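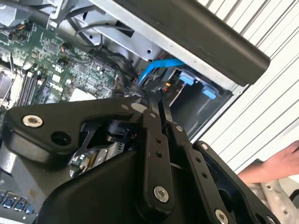 Voltolo Bed Base: Second Progress Report to the Plamura Fund

Submitted 2012-03-12 from the Birkett workshop

Where we stand

The short version is that we have a bed base, it holds people up, and it squeaks. The first two items were promised in the original proposal. The third has taken up most of the winter.

As a reminder, the grant pays for the development of a flat-pack slatted base in queen size, sold under the name Voltolo, that can be put together by one person without power tools and will carry a foam mattress without voiding the mattress maker's warranty. The last condition sounds modest until you read a few mattress warranties. Most of them care about the gap between slats, several care about the center support, and one we looked at seems to care mainly about being impossible to satisfy. We designed to the strictest one that made sense and left that last one alone.

Since the first report we have finished the side rails, settled on a slat, thrown out the slat we had settled on, and settled on another. We have also started load testing on the third prototype, which is the first we would be willing to sleep on with the lights off.

Slats

The first choice was a curved slat, bought in, with a nice spring to it. It felt wonderful under the old innerspring mattress we keep for testing and much less wonderful under foam. Foam wants a flat, boring surface. The curve left a ridge down the middle of each half of the bed, and two people sleeping on it would have rolled gently away from each other all night. There may be a market for this, but it was not in our proposal.

We moved to a flat pine slat in January. It costs less, ships flatter, and can be cut at Birkett on the saw we already own. The order from the mill was for 552 pieces, of which a disappointing share had knots in the middle third, exactly where you would put a knot if you disliked us. The mill has taken these back and replaced them. We now reject any slat with a knot wider than a thumbnail in that zone, and the receiving sheet says so in large type.

The slats are joined by a woven strap along each end so that the whole set rolls out in one go. Early straps were stapled. Staples are quick and cheap, and they work loose if the roll is opened and closed more than a few times, as happens to any bed owned by a renter. The current strap is screwed through a small washer. This adds time on the bench and is the one change that every tester has noticed without being asked.

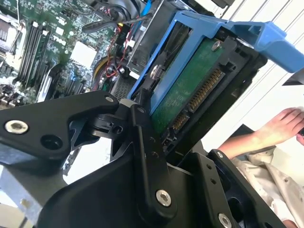 Hard drive held in its bright blue caddy, open chassis behind.

The squeak

We tested for load first and noise second, on the theory that a bed that collapses quietly is still a bad bed. The third prototype passed the static load with very little sag. It then went on the rocker, where a weighted form shifts from one side to the other to stand in for a restless sleeper. The target is 2,000 shifts with no visible loosening of the joints. We met it on the second attempt. On the first attempt a corner bracket had been fitted upside down, and we are counting that as a finding about the instructions.

The noise began well before the halfway point both times. It is a dry, two-note sound that comes from where the slat rests on the side rail, wood against painted wood. We tried wax, which fixed it until it didn't. We tried felt strips, which fixed it and then came off on the rocker in a long curl. We tried rubber caps from a catalog, which fixed it completely and smelled so strongly of tires that we could not in good faith put them in a bedroom.

Kerus, who supply our foam offcuts, suggested a thin closed-cell strip they cut for the bottoms of their display mattresses. We glued it into a shallow groove along the rail so that it can't creep. So far it has been silent. I have learned not to write "solved" in these reports, so I will say that it has been silent through one full run and that we are about to begin another.

Center rail

The center rail is the part that most mattress warranties get worked up over, and it is also the part that makes the box heavy. A queen is 60 inches across, which is too far for a flat pine slat to span alone, so there has to be something down the middle with feet under it. Prototype one used a solid wooden beam. It was strong enough to park on and it pushed the package over the weight the carrier will take at the normal rate.
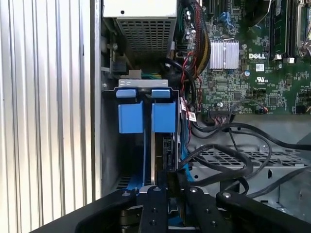 Prototype two used a folded steel rail in two halves, joined at the center with a sleeve. The weight came down nicely. The sleeve, however, allowed a small amount of play, and a small amount of play in the middle of a bed turns into a large amount of conversation at two in the morning. Prototype three keeps the folded steel, adds a longer sleeve, and puts one of the feet directly under the joint. This should have been obvious. It was pointed out by the person who delivers our cardboard.

The rail now has 3 feet, each adjustable by a turn of the hand. The feet are plain and a little ugly. We looked at a better-looking foot and the price difference would have paid for the packaging, so the ugly one stays under the bed where it belongs.

Instructions and home trials

We sent the second prototype out to a handful of households along with a draft instruction sheet and asked them to write down where they got stuck. They wrote generously. The sheet had no words in it, because wordless sheets save on translation, and several people took our drawing of a washer for a drawing of nothing. One household built the base with the slats on the floor side and reported that the bed was "low but fine."

The new sheet has words. It also has the bracket drawn from the side as well as from above, and the bracket itself now carries a stamped arrow. Assembly went faster with the new version, and nobody has yet produced a low bed. Two households asked whether they could keep the prototype. We said yes to one and asked the other to wait until the squeak had been dealt with, for their sake.
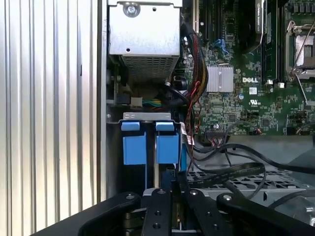

Cost is where the next stretch of work lies. The steel for the center rail is the single most expensive item in the box, and we would like to go down one gauge without going back to the sag of the earlier samples. The cheapest way to stiffen thin metal is to put ridges in it. The bright panel down the left side of the Dell tower shows the sort of thing I mean, with its ridges running vertically in rows. We have asked for a price on a rail pressed with two long ridges in the top face, plus a price for the tooling, which I expect to read sitting down. If the tooling comes in too high we will stay with the present gauge and look for the savings in the carton, where there is still a foam corner block that has never done anything but look reassuring.

Spending

We are within budget on materials and over on shipping, mainly because we have now paid to send the same slats in three directions. The overrun is covered by the tooling line, which has not been touched yet. I would like permission to move the money formally so that the two lines stop disagreeing with each other. No extra funds are requested.

Changes from the original plan

The headboard is dropped from this phase. It was in the proposal as an optional item and it has been optional with great determination. The hardware holes for it remain in the rails, so it can be added later.

The twin size is delayed until the queen is released. It needs no center rail and should be simple, a word I use here with some caution.

The finish has changed from a clear lacquer to a water-based paint on the rails and bare wood on the slats. The lacquer took too long to cure in an unheated finishing room in February.

Next steps

Second full run on the rocker with the closed-cell strip in place, results to be sent to you whichever way they go.

Quotes for the ridged rail and its tooling.

A fresh round of home trials in April with prototype four, including at least one household that has to carry the box up stairs. We have been testing on ground floors, and the beds have been getting a very easy life.

Carton drop tests, once we have a carton we mind damaging.

The cost sheet and the rocker log are attached separately. The log contains some remarks in the margin from the night of the upside-down bracket, which may be disregarded.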